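Equipment planning group, Hirnura workshop
Minutes of the meeting held on Saturday in the small meeting room
Start: 9.30. Chair: head of the assembly section. Minutes: purchasing assistant.

Present: head of assembly, production planner, two technicians from the robot cell, purchasing, finance, safety representative.
Apologies: quality section.

1. Minutes of the previous meeting

The minutes were accepted with one correction. Under item 4 it was written that the second arm would be rented. The correct word is "leased". Finance asked that we keep these two words separate in future, as they go to different lines of the budget.

2. Actions carried forward

The power socket on the north wall was moved and has been tested by the electrician. The action is closed.

The comparison of compressors was not made. The production planner explained that the supplier changed its price list in March and the old figures cannot be used. He will ask again for both models. The action stays open.

The cleaning schedule for the cell was written and hangs by the door. The technicians said it is followed on most days, but not on the days with a late shift. The chair asked them to agree it with the late shift directly.

3. Second arm for the cell

Purchasing presented the offers from Bereck and Skandham. Both firms can deliver an arm with the reach we need. The Bereck offer is lower in price, but the controller cabinet is sold separately and the cable set also. When these are added, the difference between the two offers becomes small.

Skandham gives a delivery time of 19 weeks. Bereck did not give a delivery time in writing, only by telephone, and finance does not wish to sign on this basis. Purchasing will request a written date.

The technicians prefer Skandham, as the present arm is from the same firm and the programs could be moved over with few changes. The production planner remarked that this was also said when the present arm was bought, and that at that time the moving of programs took most of the summer. After some discussion it was agreed that the cost of programming must stand as its own line in the comparison, for both offers.

The lease period was discussed. Finance can accept 48 months. A shorter period would make the monthly payment too high for the assembly section alone, and the moulding section has already said that it will not share the cost.

Decision: no order is placed today. The comparison comes back to the next meeting with the missing lines filled in.

4. Floor space and guarding

The safety representative has measured the area. If the second arm stands where the packing bench is now, the fence must be extended and the gate must open to the other side. She showed a drawing. The drawing did not include the column, and she will correct it.

It was asked whether a light curtain could be used in place of the fence on the gate side. The supplier of the present curtain is Dabbas. They can offer a longer model, but it needs a new mounting frame, and the price of this frame is not known. The safety representative will ask them to visit. The visit should be before the floor is painted – otherwise we may have to paint twice.

The packing bench can go to the corridor side for the time of the installation. The head of assembly does not want it to stay there permanently.

5. Grippers, fixtures and practice parts

This item took the longest time. The technicians have made a list of what is needed for the small-parts trials on the table, and they asked for it to be handled separately from the arm, so that it does not wait for the decision under item 3.

The list contains one more pair of fingers, replacement rubber pads, fixtures and a box of coloured practice parts. The present fingers are usable, but when the pads are changed the trials must stop, and a second pair would avoid this. The pads are a consumable and finance would like to see them in the yearly material budget, not under equipment. The technicians have no objection.

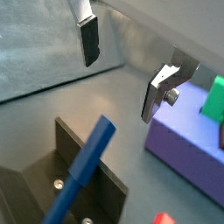

For the fixtures there are two ways. We can order them from outside, or make them in our own tool room. The tool room has time, but it needs drawings with tolerances, and at the moment only sketches exist. It was agreed that 2 fixtures will be made in the tool room first. If they hold their position well enough in the trials, the rest will be made in the same way.

The practice parts should be ordered as one set, in the same colours as now. The technicians explained that a change of colour in the middle of the trials makes the results difficult to compare. Purchasing asked if the blocks and the pegs must come from the same source. The answer was no, but the fit between them must be checked before the whole quantity is accepted.

Storage was also mentioned. Small parts are lost between the shifts. A drawer unit with labels will be bought from the general budget, as the amount is small.

Decision: fingers, pads and practice parts are approved up to the limit already reserved. Fixtures as described above.

6. Training

Skandham offers a course of 5 days at their own site. Travel is not included. The head of assembly would like both technicians to go, but not in the same week, as the cell cannot stand without support. Bereck offers training at the customer's site, and the price for this is still to be asked. Training costs will be added to the comparison under item 3.

7. Other matters

The quality section sent a written question about who keeps the calibration records for the cell. At present they are kept in a folder in the technicians' office. It was agreed to move them to the shared drive, and to keep the paper folder until the end of the year.

8. Actions

Purchasing: written delivery date and training price from Bereck, order for the parts approved under item 5.
Production planner: compressor prices, programming cost for both arms.
Safety representative: corrected drawing, visit from Dabbas.
Technicians: fixture drawings with tolerances to the tool room, cleaning schedule with the late shift, calibration records to the shared drive.
Finance: move the pads to the material budget.

The meeting closed at 11.15. The date of the next meeting will be sent by purchasing when the written answer from Bereck has arrived.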